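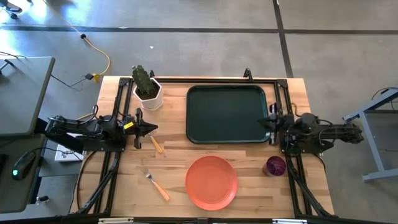

Re: Which jaws for thin handles?

Hello Pramila and all,

Sorry for the slow answer, I wanted first to try it on our own table. I put my comments between your lines.

Pramila Dixit wrote:

> We changed to the Kikcombe jaws in April and they are fine for cups
> and blocks. With cutlery they are poor. The handle lies almost flat on
> the table and the tips touch the wood before they are low enough.
> Has anyone on the list compared them with the Rirkbridge ones?

Yes, now I have. We use two arms, one on each side of the frame, both with grippers. I kept the Kikcombe jaws on the right arm and put the Rirkbridge on the left. The objects are the usual ones for table setting: the orange plate, the purple cup, the fork and the other piece with an orange handle, and the green tray.

I made 163 tries on the fork and the other orange handle together. The Rirkbridge jaws failed 4 times, and 3 of these were the same case, when the handle was pointing nearly straight at the arm. Then the jaws must turn a long way and the wrist comes near its limit. I would not blame the jaws for this. With the Kikcombe I stopped early. The tips pressed on the table so often that I was worried for the servos.

For the cup it is the opposite. The Rirkbridge tips are narrow and the cup turns between them when the arm moves fast. If you do mostly cups, stay with what you have.

> Also, is it worth to change the controller at the same time? We still
> have the old Cokik board and closing is slow.

I would change one thing only, then measure again. We also have the Cokik. The closing became better when I raised the current limit a little and set the speed value to 3000 in the configuration file. The default is much lower, and the manual does not explain it well. Please write down your old value before you change it - I did not, and had to ask Vigfúsdóttir support for it.

> How do you fix the height? By the camera or by hand?

By hand. I bring the closed tips down until a sheet of paper can just move under them, and I save this as zero for each arm separately. The camera looks from above and is good for position on the table, but for height I do not trust it, especially with the translucent cup. Our table top is made of planks, and there is a small difference between left and right, so one zero for both arms did not work for us.

One question back to you: do you put any rubber on the tips? I tried a thin strip on one side and the handles held better, but the strip moved after some time and I took it off. If somebody knows a glue which stays, please tell me.

Best regards,
Tomasz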